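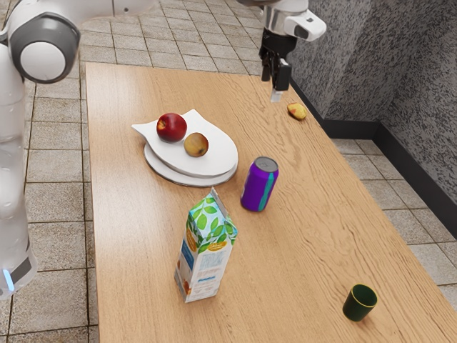

Handout 4: Notes on the Cerlow open day

For students on the Automation in Practice module. Read before the seminar and bring your own notes from the visit, however scrappy.

What we were shown

The open day at Cerlow on Jan 22, 2022 came in two parts. The morning was a talk and a run in simulation, projected on the wall of the meeting room. The afternoon was a short demonstration on the real arm, behind a rope. Most of you wrote far more about the afternoon. I would like you to go back to the morning.

The simulated task was clearing a table. A white arm with a black two-finger gripper works over a wooden table holding fruit, stacked plates, a can, a carton and a cup. Our host, Ebbe Lindqvist, called this "an ordinary kitchen mess". I have never had a kitchen mess with that much space in it. In the view on the handout the gripper is above a small yellow and red fruit, something like a mango, and there is clear table on the side facing us. Compare that with the two fruits sitting together on the upper plate, where the fingers would have to go down beside a neighbour and a plate edge. Ask yourself which of the two you would choose for a brochure.

The headline figure

The slide said 480 successes out of 615 attempts in simulation. That is 78 per cent, and the slide rounded it to 80. Small thing, but note the direction of the rounding.

When asked what counted as a success, Lindqvist said the object had to be lifted clear of the table and held. It did not have to be put down anywhere. So an arm that picks up a carton and then drops it on the floor a moment later might well be in the 480, depending on how long "held" is. We asked how long. We were told it was in the report. The report, which Plelluton published in December, does not say.

The afternoon

There were 34 visitors and one arm, so most people saw it over somebody's shoulder. It made 14 attempts on real objects while our group was watching and the host described the session as "very much in line with the simulation". He gave no count of failures. Several of you wrote down "worked well". That is an impression, and I have marked it as one.

Between attempts a member of staff reset the objects by hand. Find out whether your notes record this, and whether they say how the objects were placed. If the person resetting the table knows what the gripper likes, the table is part of the machine.

Claims to check

"Transfers directly to the warehouse." Pesaria was named as a trial site. No results were given.

"Handles unknown objects." Unknown to whom? Ask whether the shapes were in the training set under another colour.

"Faster than manual clearing." The Lawal comparison timed one person, once, and did not count the resets.

For the seminar

Write one page on a single claim from the list. State what was said, what you saw yourself, and what you would need to see before spending money on it. Keep the three apart on the page.

Please do not send me the brochure. I have it.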